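3.2 Surface materials and stain retention

The second part of the survey dealt with horizontal work surfaces in shared buildings. Respondents in Fluvorville and Shen were asked to report the material of the surface they used most, how often it was cleaned, and whether marks remained after cleaning. Of the returned forms, 1,416 were complete enough to be used. Forms that gave no surface material were dropped, as were forms on which two or more materials had been marked for the same surface.

Materials were grouped into three classes: sealed stone and stone-like sheet, coated wood, and bare or oiled wood. The grouping follows the one used in the Skekero protocol, with one change. Skekero treats patterned sheet as a separate class. We merged it with plain sheet of the same base material, as the coatings do not differ and the forms did not always allow the two to be told apart. The effect of the merger on visual grading is taken up below.

Retention was graded on test panels, not on the surfaces in use. Each panel was cut to the same size, washed, dried overnight, and marked with coffee, beet juice, and a water-based ink. The marks were left for three hours and then wiped with a damp cotton cloth using the Ranodico wiping frame, which holds the load and stroke length constant. Each panel received 100 strokes. Grading was done before wiping, at the midpoint, and at the end.

Color difference was measured at fixed points on each panel with a handheld meter. Two graders also scored the panels by eye on a five-step scale under the same lamp. The graders worked apart and did not see the meter readings. Where their scores differed by more than one step, the panel was scored again the next day and the second pair of scores was kept.

Agreement between meter and eye was good for plain panels and poor for patterned ones. On patterned surfaces of mixed warm tones (Figure 3), a residual coffee mark that was clear to the meter was often scored as absent by both graders. The same mark on a plain white panel was scored as present in nearly every case. Ink did not show this effect to any useful degree, and beet juice fell between the two.

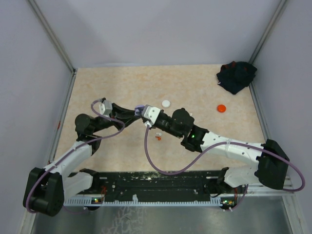

Figure 3. Tabletop with a marbled surface in beige, cream, and pale orange.

Does a patterned surface retain less stain than a plain one of the same material?
The meter readings show no difference between the two. Patterned and plain panels with the same coating held the same amount of residue after the full set of strokes, and the lower visual scores for patterned panels reflect reduced contrast between the mark and its surroundings.

This has a direct bearing on the survey answers. Respondents with patterned surfaces reported fewer lasting marks and also reported cleaning less often. Taken alone, the answers would suggest that such surfaces need less care. The panel results do not support that reading. We therefore treat self-reported marks as a measure of visible soiling only, and use the meter values for all statements on retention.

Coated wood behaved much like sealed sheet when the coating was intact. Panels with a scratched coating held ink along the scratch, and further wiping did not lower the reading. Bare and oiled wood held all three liquids. On oiled panels the coffee reading fell quickly at first and then leveled off before the midpoint, while beet juice continued to fade slowly through the end of the test.

Two limits should be noted. The panels were new, and wear of the kind found on older surfaces was imitated only by scratching. Daily use also rounds edges, dulls the finish, and leaves films from cleaning products, none of which was reproduced. The second limit concerns lighting. The lamp used for visual grading was brighter than the lighting most respondents described, so the visual scores likely overstate what a person would notice in an ordinary room.

3.3 Cleaning interval

Cleaning interval was given in days and was strongly skewed. Most respondents in Shen wiped the surface daily, while answers from Fluvorville were spread more evenly over the week. Forms collected in August showed longer intervals at both sites, probably as a result of vacation closures, and were left out of the comparison between sites. They were kept in the analysis by material class, where the site term was not significant.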